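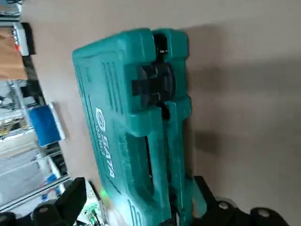

One of the teal SATA cases, latch side out.

Search this site Search

About Oltcombe Tool Library

We started in October with 3 shelves, a borrowed key and a good deal of optimism, and we're still a bit amazed at how many neighbours have wandered in since (some of them only for a chat, and they're very welcome too). Fitriani Manurung had a garage full of her dad's tools and wanted them used. Sutrisno Menon had just moved into a flat and didn't own so much as a screwdriver, so the two of them got talking, and that was more or less that!

Membership is $50 a year and covers everything we lend, from hand tools right through to the big sanders. Cases go out for a week at a time. We don't mind scuffs and a bit of dust, because tools are meant to be out working, but please put each piece back in its own spot and check the latch is done up before you lift it by the handle.

If you're not sure which tool you need, come in and describe the job. Fitriani loves a wobbly gate. Sutrisno has become our bike person and keeps the repair stand near the door, next to the kettle.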